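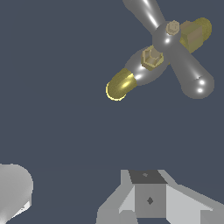

Sim render, gripper and tap fitting.

Lutura tap-turning set, README

Put together for the valve test bench at Gerbridge. 1435 episodes, 144 held back for testing. Rendered only, no real bench footage in this release. Ask Nassoro Shirima for access.

Why: fitters on the bench turn handles by hand all shift. Sore wrists, lots of swaps. Plan is the arm does the turning, fitters do set-up, leak checks and sign-off. Rotas change from March.

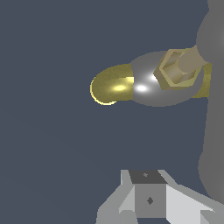 Jobs: no posts go, but two people move to inspection and need the training first. Tiruwork Feyisa has the list. Bench staff can stop a run at any time without asking, thats agreed in writing.

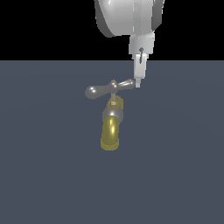

Success is scored on handle angle only. Fitters said this misses things and they're right, a bad approach can mark the finish. So start pose matters: fingertip near the slim end of the cross handle, small gap, then push. Assunta Valentini is writing up the fitters' notes seperately.

Known gaps: one floor colour, no water, no hands in view.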